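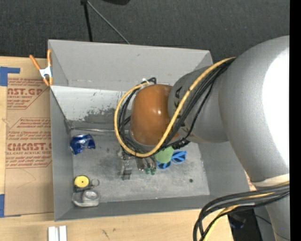

Fig. 1. The Dernden arm over the bin, fingers open above the floor, green ball to the right of them.

Manipulation Project, Handout 4: Picking Things Out of a Bin
Issued August 6, 2024. Replaces the earlier Handout 4, which had the axes the wrong way round. Thank you to the group who found this out with the arm.

1. What you are doing

By the end of this block your group's program should pick up an object from the bin, lift it clear of the rim and put it back down somewhere else in the bin, under its own steam. Dropping it from a height counts as putting it down only if you meant to, and the markers will ask.

You will have met the objects in simulation, where everything has a tidy outline and friction is a number you typed in yourself. In the bin they touch, overlap and lean on things. In Fig. 1 the blue piece with the holes is partly under the ball, so a program that goes for the blue piece first has to have an opinion about the ball. Most programs don't.

2. The bin

It is sheet metal with sloped walls. The slope is useful for round objects, which come back to you, and a nuisance for fingers, which arrive at the wall sooner than your model says. Plan your approach from above and keep the wrist upright until you have a reason to tilt it.

The floor is scuffed and marked. If you find objects by colour, expect to find several smudges as well. One group last December spent a whole session trying to grasp a stain. Their approach path was lovely.

The bin is clamped at the rim. Leave the clamp alone. If the bin moves, every position you have saved is wrong, including those belonging to the groups after you, who will know where you sit.

3. Before you run anything

Check the cables at the wrist. They need slack for the full turn of the last joint and they will loop outwards when they have it. Run the turn slowly once with the hand well above the bin and watch the loop the whole way.

Load the Zenmont profile, which caps the speed. It feels like waiting for a kettle. Use it anyway.

Keep one hand on the stop button. Your other hand stays out of the bin, even when the object is nearly in the right place and only needs a nudge.

4. Choosing a grasp

Start with the ball. It looks the same from every side, so you can ignore rotation and worry about height. Too high and the fingertips close over the top and squirt it sideways; too low and you are pressing on the floor.

Then try something upright. Close slowly and let the fingers settle before you lift. If it falls over, congratulations, you now have a lying-down object and a different problem.

Leave flat and crumpled things for the end. The Gkikas grasp scorer (in the shared folder, with its own notes) gives these very high marks for reasons we have not got to the bottom of. Treat its score as advice from a confident stranger.

5. What to hand in

Each group submits a log and a write-up of 2 pages. The log must include the failed attempts. The Cultivska set, which you may use for comparison, has 1,638 attempts in it, of which 820 ended with the object in the hand. Of the failures, 364 are labelled "other". Please do better than "other". "Closed on nothing", "slipped during lift" and "hit wall" are all fine, and so is a full sentence.

In the write-up, say which object you would drop from the task if you were allowed to, and why. You are not allowed to.

6. Marks

Half for the log and what you make of it, a quarter for the code, a quarter for the live run. You get three goes at the live run and the best one stands. Resetting the bin between goes is your job. Please scatter the objects properly; we can tell when they have been arranged.

Reading for next time: chapter on contact and friction, up to the start of the proofs.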